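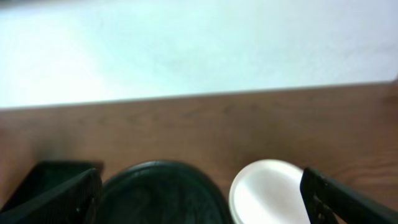
Vincze Opens a Second Office in Flikolby to Help Family Firms Plan Their Handover

Hi, I'm Norbert Somogyi, and I've been helping owners pass their companies on for 19 years. This March my firm, Vincze, opens its second office, in Flikolby, and I couldn't be happier about it!

Most of the people who call me run shops, workshops or small factories. They know their customers by first name, but they've never written down who gets the keys when they stop (or when a daughter finally says yes). We sit down with them, go through the books and the staff, and draw up a handover plan they can use. A typical plan takes us 14 weeks.

My business partner, Lajos Lengyel, will run the new office with a team of 2. Lajos spent years on the shop floor at Rinix before he moved into management, and he's the one I send in when parents and kids have stopped talking about the company at dinner – he's very good at it.

"I went through a handover in my own family and we made a mess of the first try," says Lajos. "I'd like other people to start earlier than we did."

First meetings in Flikolby are free through the end of April. After that, a first meeting costs $400, and we take that off the bill if you go ahead with a plan.

The office is on the ground floor of the Neltell building and opens at 8:30 a.m. Reporters who'd like to talk can ask for me at the front desk.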